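Support ticket: Dulleo handheld gripper kit, marker tracking drops out during recording
Status: closed. Opened by Vandana Agarwal, Paredes site. Assigned to Zulema Carrasco, Nalstead support.
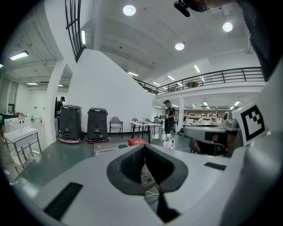

Reported problem
Kit was delivered in June and ran without faults for the first 11 sessions. Since the move to the ground floor, the finger marker is lost partway through most recordings. Gripper width in the exported log freezes at the last good value, then jumps when the marker is picked up again. Longest freeze so far is 7 seconds. Video itself is continuous, no dropped frames. Livgate desktop software shows "marker not found" in the side panel and carries on recording.

Already tried by customer
Restarted the software and the handheld unit.
Swapped the USB cable for the spare in the case.
Cleaned the marker face with a dry cloth.
Repeated the calibration routine twice. Passed both times.

Reply 1 — Zulema Carrasco
Thanks for the log bundle. Calibration passing does not rule out exposure trouble, as the routine is done with the unit held still and the fingers moving slowly. Please send the following:
1. The exposure mode from Settings, Camera.
2. One recording of 60 seconds, opening and closing the fingers at normal working speed, while turning in place through a full circle.
3. The firmware version from the About page.

Reply 2 — Vandana Agarwal
Exposure is on auto. Recording uploaded. Firmware is whatever it shipped with, the About page shows the field blank. Dropouts are worst with the ceiling lights in view. Pointing the unit down at a tabletop, it holds the marker almost every time.

Reply 3 — Zulema Carrasco
Blank firmware field is a known display fault in the software and has no effect on tracking. It fills in after a reconnect with the software already open.

The recording shows two separate things. With bright fixtures in view, auto exposure shortens and the marker goes dark enough that the black border merges with the pattern. Facing the dimmer side of the room, exposure lengthens and the marker smears on fast closes. Either one will lose detection.

Set exposure to manual and start at 700 on the slider. Leave gain on auto. Under Tracking, change the detection threshold from Strict to Normal. Record the same turn again.

Reply 4 — Vandana Agarwal
Done. One short dropout on the turn, facing the lights, nothing elsewhere. Background is darker than before but usable for us. Can the old recordings be repaired?

Reply 5 — Zulema Carrasco
Partly. Run Reprocess on each session with the threshold at Normal. Smeared frames will stay missing — these are flagged in the width column and should be left out of training sets. Do not interpolate across the long gaps.

Resolution
Manual exposure, detection threshold Normal. No hardware replaced. Request for a per-room exposure preset passed to the Livgate software team as a separate ticket.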